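Flerari to supply shape-sorting sets to Clillbridge nurseries and playgroups

Clillbridge, May – Toy maker Flerari is to supply 216 shape-sorting sets to nurseries, playgroups and childminders in and near Clillbridge, under an agreement signed this month with the Catterall toy library.

The sets will be lent out free of charge from the library's counter on Catterall Road and from its van. Each one can be kept for up to 3 weeks and renewed once if no one else has asked for it. Groups that already hold a library card do not need to register again. Childminders without a card can get one at the counter by bringing proof of registration and a contact number.

The blocks are coloured plastic and come in several shapes, among them stars, cubes and cylinders. Flerari makes the same shape in more than one colour so that children can sort the pieces either way. A child who is not yet ready to match outlines can put all the greens together, and an older one can be asked for the stars only.

Catterall asked for a change to the usual product. Shape sorters are mostly sold as a box with holes in the lid, and the library has lent out sets of that kind for years. Staff found that the lids split or went missing, and that a box tends to be used by one child at a time. The new sets come without a box. The blocks are used on a flat wooden board that can be laid on a table or on the floor, with room for children to sit along more than one side.

The board is made up of strips of pale wood, with natural differences in shade from one strip to the next. Flerari has left it unpainted. Grain and colour will vary between boards, and the company asks borrowers not to report this as a fault.

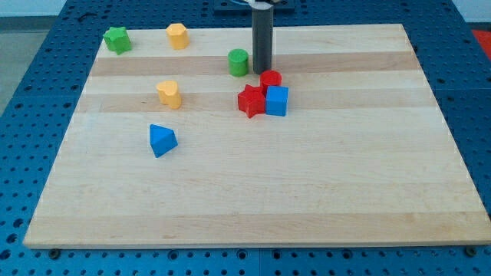

The boards were tried out over the winter by playgroups on the library's list, and the idea of doing without a box did not please everyone at first. Pascal Kleinschmidt said he had expected the children to miss posting the blocks through holes, and that for the first few mornings some of them did. After that, he said, they began lining the pieces up and swapping them, and "the board ended up being used for all sorts, including a shop and a car park". He added that he would still like to see one posting box kept in the cupboard for the youngest children, and the library has agreed to go on lending the ones it has.

Comments from the trial led to two changes. The board was made thicker, after complaints that the first version slid about when leaned on, and the front edge was rounded off. A request for a carrying handle was turned down on grounds of cost. Borrowers will be given a cotton bag for the blocks instead, and the board can be carried under one arm.

Loose blocks can be bought singly from Flerari, and the library will keep a stock of 300 at the counter to replace lost ones. There will be no charge for the first missing block on any loan. After that, borrowers will be asked either to pay for the replacement or to bring back the missing piece when it turns up.

Care instructions are printed on a card inside the bag. Blocks can be washed in warm water with washing-up liquid and left to dry on a towel. Boards should be wiped with a damp cloth and should not be put in a sink or left against a radiator. Any board that has cracked or started to splinter should be taken out of use and returned, even if the loan has time left to run.

The project is paid for by Flerari and by Drarkasska, the local timber merchant, which is giving the wood for the boards and a grant of £3000 towards running the van. The library will cover storage and the cost of the bags.

The first sets will be ready to collect from the start of next month, with the rest to follow as they are finished. Groups may reserve up to two sets each. Reservations can be made at the counter or by telephone during opening hours, and the van timetable will be put up in the library window once the summer stops have been settled. Groups on the current van route will be offered delivery first.

Schools with a nursery class may also apply, but will be placed on a waiting list until playgroups and childminders have had their turn.

Notes to editors

Flerari makes wooden and plastic toys for early years settings.

The Catterall toy library lends toys, games and play equipment to families and groups in the Clillbridge area.

Sample sets can be seen at the library counter by arrangement.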